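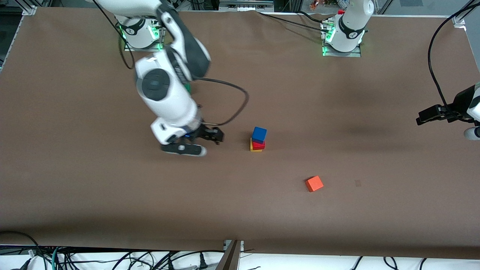
Wooden block check — Pisport toy room, 19/11/2024
Checked by Adesuwa Igwe

1. Colours. Red, yellow, blue, green and orange all in the set. OK.
2. Stacking. Three high leans slightly. Watch it.
3. Table paper. Faint wrinkles, still flat enough to build on.

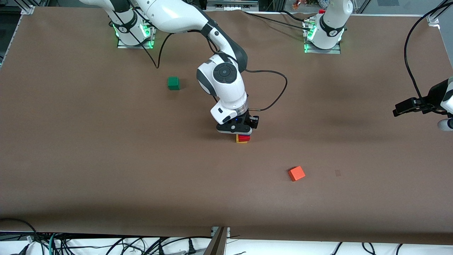 4. Paper marks. Faint dark smudge to the right of the orange cube. Replace in March.
5. Edges. Run a thumb along each one. The blue cube

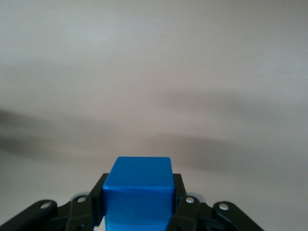 has softly rounded edges — pass.

We use cookies. Accept | Settings

Comments (2)
Osaze Akpan: Is the paper off the 400 roll?
Adesuwa: Yes, same one.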